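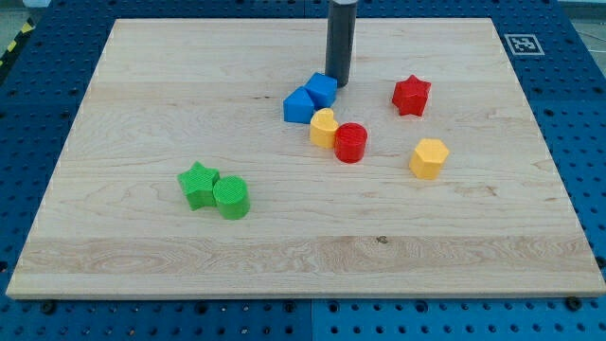 Emdale > Play Equipment > Inspection Sheets > Shape Blocks and Board

Print this page | E-mail this page

SHAPE BLOCKS AND WOODEN BOARD
Safety checklist, with comments
Set 246, June check
Filled in by: Decha Phuthong

Please use a fresh sheet for each check and write as much as you like in the comments. I know the old form only had room for a tick, but I would much sooner read a whole paragraph about a rough corner than find a tick and have to guess what you meant by it (and yes, I have been guilty of the lonely tick myself).

Marks used: OK, WATCH (fine for use, look again next time), FIX (keep back until dealt with).

1. BEFORE YOU START

1.1 Table clear of cups, food and craft supplies: OK
1.2 Light good enough to see the surface of each piece: OK
1.3 Last sheet read through: OK

Comments: I did this one at 9:30, when the light is nicest at that table. If you can manage a morning, please do! The layer lines on the blocks hide little nicks very well in the afternoon, and last time I had to go back over half of them with a flashlight.

2. THE BOARD

2.1 Top surface smooth to the palm, both with and across the grain: OK
2.2 Front and back edges free of splinters: OK
2.3 Corners, all of them: WATCH
2.4 Knots firm, nothing lifting: OK
2.5 Sits flat on the tabletop, no rocking: OK
2.6 No sticky residue or crayon: OK

Comments: Such a pretty piece of wood, and it has held up beautifully. There is a small dark knot in the swirly part of the grain, toward one long edge, and people do ask me about it every time. It is part of the wood. I ran a fingernail over it and then a cotton ball, and neither one caught. Please keep doing the cotton ball, it finds splinters that your fingers have grown too tough to notice.

One corner on the underside feels a touch furry, so I have marked 2.3 as WATCH. It may only want a light rub with 300 paper. Do not use the 80 from the workshop drawer, however handy it is. Somebody did that to the Çınar tray and it took me most of an afternoon to get the scratches out again.

3. THE BLOCKS, GENERAL

3.1 Every piece goes through the small-parts test without fitting inside the tube: OK
3.2 No cracks, when flexed gently between thumbs: OK
3.3 No layers separating: OK
3.4 No stringy bits or loose plastic: FIX (done, see comment)
3.5 Color does not come off on a damp white cloth: OK
3.6 No rattle when shaken by the ear: OK

Comments: The tube goes everywhere with this sheet, so if you find it in the kitchen, please bring it home. I tried each piece every way round, on end and on its side, and it is worth being patient with this even when a block looks far too big.

On 3.4, one of the green pieces had a whisker of plastic along a bottom edge. I trimmed it, smoothed it, wiped it and tested it again before it went back with the others, so it should now be read as OK. The ridges you can feel on the faces come from the printing and are not a fault. What you are hunting for is a ridge with a gap under it. Slide your nail along slowly, and if it drops in and stays in, that piece gets a FIX and goes in the Jaltard bin with a note.

4. THE BLOCKS, BY SHAPE

4.1 Hearts. Point and lobes: OK
The point is where I linger, as it takes the knock when the heart is dropped. Press it into the soft part of your hand. It should feel blunt and a bit boring.

4.2 Round columns. Rim of the flat ends: OK
Roll them along the board and listen. A nice even hum is what you want, and a click means there is a chip on the rim.

4.3 Pieces with a peak or ridge. Top line and end points: WATCH
The ridge on one blue piece is crisper than I would like. It passed, and I have handed it to two grown-ups who both said I was fussing, but I would like a second pair of eyes on it next month all the same.

4.4 Square pieces. All corners: OK
No remarks, they are as sturdy as ever. 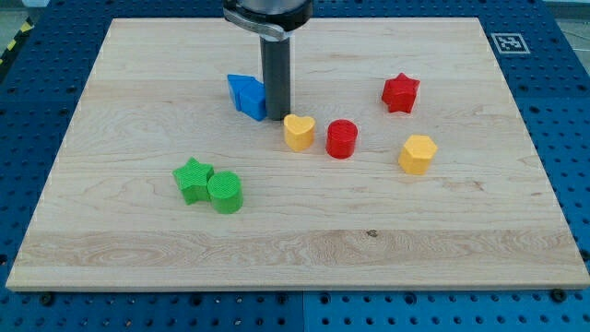
Section 4: blocks out on the board, yellow heart and blue pieces included.

5. TABLE AND SURROUNDINGS

5.1 Blue tabletop, holes free of burrs: OK
5.2 Nothing pushed down into the holes: FIX (done)
5.3 Table steady when leaned on: OK
5.4 Floor beneath swept: OK

Comments: I do love that table, but the holes collect everything. Paper scraps this time, and a bit of modeling clay that had gone hard as a pebble. A wooden skewer from underneath works better than poking from the top, which only packs it in tighter. Go round the holes near the edges with a fingertip as well, as those are the ones small hands will find first. When the board is lifted for cleaning, set it down flat and keep your fingers from under it. It is heavier than it looks and I have the thumbnail to prove it.

6. CLEANING

6.1 Blocks wiped with warm soapy water, rinsed, dried: OK
6.2 Board wiped with a barely damp cloth, dried at once: OK
6.3 Nothing put away wet: OK

Comments: The blocks can take a soft toothbrush in the grooves. Please don't put them in the dishwasher, even on the gentle setting, as the heat can soften that kind of plastic and then we have a heart that leans. The board should never be left to soak. I used the unscented soap from the Wirex tub, and there is plenty left.

7. RESULT

Set 246 may be used: YES
Pieces held back: none
To look at next time: underside corner of the board (2.3), ridge on the blue piece (4.3)
Sheet filed under: 699

If you do the next check and disagree with any of my marks, write it down next to mine and leave both. Come and find me if you are unsure about a piece, and put it up on the high shelf in the meantime.

D. Phuthong

Print this page | E-mail this page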